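Chapter 4
Clearing the Sink: Your First Team Project

By the editors of the Tresumstead Robotics Reader
May

If you have come this far with your team, you already know how to start the simulator, load a kitchen, and make a hand open and close when you want it to (and, most days, only when you want it to). Now we would like you to do a chore with it.
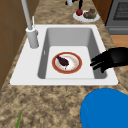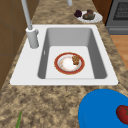

A red-rimmed plate in the sink, with food on it, at two moments in the simulated kitchen.

Reading time: 7 minutes

We are fond of this kitchen. It has been the home of the Clirnach project for as long as we have taught the course, and students who finished years ago still write to ask whether the sink is as deep as they remember. It is! A deep sink is a fine teacher, and you will probably grumble about it for a week or so before you come around to our way of thinking.

Think for a moment about how you would take a bit of food off a plate at the bottom of your own sink. You would reach in, tilt your wrist without noticing, and be done before you had finished your sentence. Your simulated hand has to be told all of that. It needs a path that clears the rim, a way down past the walls, and a grip suited to what it is picking up – a long, dark eggplant shape asks for one kind of grasp, and a small lumpy cookie-like piece asks for quite another. Look back at the pictures and decide with your partner where you would place the fingers in each case. Write your answer down before you try it, please, even if you feel silly doing so.

You will work in teams of 2, with one student driving and the other keeping the log, and you will trade places halfway through every session. Over the length of the project each team will record almost 70 attempts. That sounds like a great many, and we won't pretend the middle stretch isn't a bit of a slog, but the attempts that go wrong belong in the log too, with a sentence or two on what you think happened.

Schools that take part in the Groen Cup will recognize the chore, as the first round uses a kitchen very much like ours. You don't have to enter in order to enjoy the chapter. Several of the clubs at Stestirum never have, and they send us some of the most careful logs we read all year, often with drawings in the margins.

Before you go on to Section 4.1, open your notebook to a clean page and copy out the words rim, wall, approach, and grasp. Leave plenty of room under each one.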